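Standards for Repair Should Come Before Standards for Disposal

13 Feb 2019

Public bodies have spent a decade improving the way worn-out equipment is collected and recycled. Far less attention has gone to keeping that equipment in service. The Vanden district now sends 3,000 appliances a year to its recovery center, and many arrive with a single failed part.

The Mellalach Institute holds that purchasing rules are the right place to begin. A town or school district that buys in quantity can ask for spare parts, printed service instructions and fasteners that open with ordinary tools. Suppliers will meet such terms when the contract depends on them. Jirarholm adopted a rule of this kind last May – spare parts must be available for 30 months after the warranty ends – and received bids from three firms within the usual period.

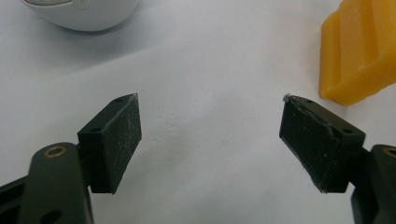
A small round bushing at the pivot point of an arm link.

Objections to the Jirarholm rule have centered on price. Parts must be stored, and storage costs money. The costs of early replacement, however, are already being paid, by a different department and under a different budget line. A purchasing office that sees only the first invoice will continue to choose the cheaper machine.

Small suppliers deserve particular care. The Dudek proposal would exempt contracts for fewer than 100 units, and the Institute supports that limit for a trial period. Larger contracts should carry the full requirement from the next budget year, with the results published by each district.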